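Painted mural behind a marble table: paint over it or keep it?

Posted in Walls and Decorating by hornbeam_35

We have taken on a small playroom at the back of a rented shop unit in Carnberg. The walls have a jungle mural on a salmon-pink ground with green leaves and white sketched animals. The table in there is dark brown marble with white veins and has to stay, as it is far too heavy to get down the stairs. My partner says the pink and the brown fight each other and wants everything white by Sunday. I quite like it. Has anyone lived with something similar? Also, how do you look after the marble if children are using it for board games and crafts?

4 replies to this thread, 2 hidden

costus
Paint it white. You'll be sick of animals in a month. Two coats of a decent stain block first or the pink will come through.

Leone
I'd keep it for now. We had pink walls with a dark table for six years and the trick was the light. A warm bulb made the brown look muddy and a neutral one brought the white veins out. Try that before you spend anything. Our decorator quoted 400 for painting three walls, and that was without filling.

If the pink still bothers you, look at which wall does the most. A plain stretch of colour is easy to live with, and it's normally the big animals that people get tired of.
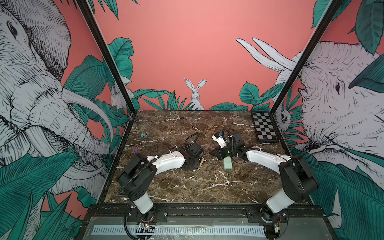 A large elephant head takes up most of a wall, so that would be the one to paint if you only do one. I would leave the rabbits low down among the leaves, they are no trouble to anybody.

On the marble: wipe it with a damp cloth and a drop of washing-up liquid, then dry it. No vinegar, no lemon, no bathroom spray. Felt pads go under anything hard that lives on it, and that includes a chessboard, as grit gets trapped underneath and scratches when the board is turned. Ours was sealed with the Hornico stone sealer, one thin coat, left overnight. Test a corner first. Small craft bits are fine on it, but put a mat down for glue and felt tips.

Marked as helpful by 35 members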